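**Skarnbridge v Dreltthorpe — what was that second half**

**mudflanker**

Back from the ground, still annoyed. 17 points up at the break and we hang on for a draw. A DRAW. At home. Against a side that hadn't scored a try away since November.

Stuff I want to talk about:

- why we stopped kicking to the corners
- the bench
- the scrum on our own five meter line, 59 minutes
- the bench again

Over to you lot. I'm making toast.

---

**oldprop_trev**

Scrum was fine until they changed the tighthead. New fella came on fresh, our loosehead had been going the whole match on one good shoulder. You could see him popping up early. Ref pinged him twice and after that they knew where to go.

Coach's fault, not the kid's.

---

**linoutqueen**

Disagree. Scrum was a symptom. We had the ball in their half 4 times after the break and came away with nothing. Two knock ons, one crooked throw, and that thing Goh tried.

If you take points from even one of those they don't believe they can come back. They did believe it, thats the whole story.

---

**mudflanker**

"that thing Goh tried" — it was a crossfield kick to an unmarked winger. It was ON. Winger dropped it.

---

**linoutqueen**

It was on if your winger can catch. He had cold hands all afternoon. Ilham Goh has been here long enough to know who's catching and who isnt.

---

**Kombo**

Goh best player on the park for 50 min. Take her out and we lose by 20. People here have short memories, she kicked everything in the first half including one from the touchline into the wind.

Also for those who didn't go, the gate was decent. Someone by the clubhouse said 2000. Best I've seen it since the Trirkley cup game. Shame they all went home moaning.

---

**oldprop_trev**

Agree on Goh. Would still have liked her to take the three in front of the posts instead of going for the tap. Eight minutes left, seven points in it, you make it a ten point game and they need to score twice.

Old fashioned maybe. Don't care.

---

**mudflanker**

OK toast eaten, calmer. Here's how I remember the second half, correct me:

First ten minutes nothing. Box kicks, both sides. Then the scrum on our line, penalty, penalty, they go over from the back of it. Converted. Ten points.

Then we go up the other end and the lineout goes crooked. Then the crossfield kick. Then a long spell where we're camped in their 22 and somehow lose 30 meters in about three phases, I genuinely do not know how, everybody taking it standing still.

Then their penalty, 7 points. Then our tap. Held up over the line. And then the breakaway try from the drop out with the last play, conversion, draw.

Changed when I got in, dropped my jacket on the bed and sat next to it for a good while going over that tap penalty. Should have gone straight up the ladder and cleared the gutters like I promised. Didn't.
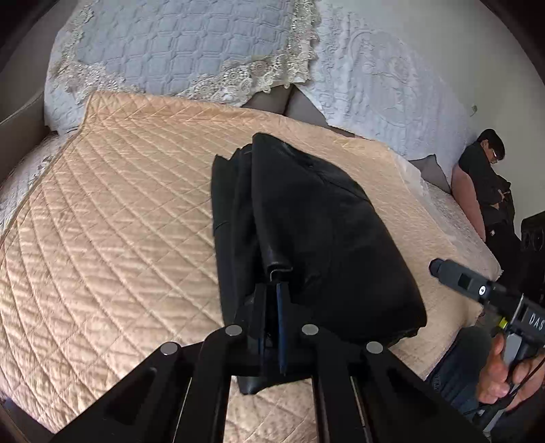
linoutqueen reckons the tap was the right call and I've come round a bit. Held up by an inch. If it's grounded we're all on here saying how brave they were.

---

**linoutqueen**

Thank you. Yes. And their defense was on its knees at that point, you go for the throat. What I can't forgive is the drop out. Everyone in our back three had pushed up. Not one of them in the backfield! They kicked it long, it bounced, and that was a foot race against the quickest player in the league.

That's basic. You drill that at under 14s.

---

**tryline_dan**

Was stood right behind that. Fullback was shouting at the wing to drop back and the wing was looking at the bench. The bench were mid substitution. So I'd put it on whoever decided to change the 15 and the 11 with three minutes left and a drop out coming.

---

**mudflanker**

THE BENCH. As I said.

---

**oldprop_trev**

Fifteen asked to come off though. Holding her hamstring. Can't leave her on.

---

**tryline_dan**

Fine but why change the wing as well. One at a time. You make the hamstring change, let them sort themselves out, play the restart, then do the other.

---

**Kombo**

Coach says in the bar afterwards the wing had taken a knock too. Didn't look like it from where I was, but I was in the queue for a pie for part of that so

---

**linoutqueen**

so you missed the worst three minutes of the season for a pie

---

**Kombo**

Good pie

---

**tryline_dan**

Can we talk about Dreltthorpe for a sec. Nobody's given them any credit. Their 8 was outstanding, carried every time they needed it and must have made double the tackles of anyone on our side. They were 17 down away from home and kept playing. Our lot would have folded.

---

**mudflanker**

No, not having that. We were 14 down at Trirkley and came back to win it. Same squad near enough.

---

**tryline_dan**

Same squad with a fit front row.

---

**oldprop_trev**

He's right on that. Two props out and a third playing hurt. I said it before the season, we are one tighthead short and have been for years. Everyone wants to sign a center.

---

**linoutqueen**

The center scored 2 of our tries Trev

---

**oldprop_trev**

And who won the scrum ball for the first one

---

**linoutqueen**

It was off a lineout!!

---

**oldprop_trev**

Was it. Right. Second one then.

---

**mudflanker**

Second one was an intercept, mate.

Anyway. Team for the return game? I'd start the young hooker, throwing was much better when she came on, and rest the loosehead completley. Goh at ten obviously. Leave the 15 out if the hamstring is even slightly tight.

---

**linoutqueen**

Yes to the hooker. Not sure about resting the loosehead when there's no one behind her apart from the backrower who covered there once in a friendly and got folded in half.

---

**tryline_dan**

Start the backrower, have the loosehead on the bench for the last 30. Fresh for when their tighthead change comes. That's what they did to us.

---

**oldprop_trev**

You cannot start a flanker at loosehead at their place. On that pitch. No.

---

**Kombo**

anyone know if there's a bus for the away game or are we driving again

---

**mudflanker**

Driving. I've got room for three, leaving the clubhouse 10.30. Trev you're in the front because of your knees.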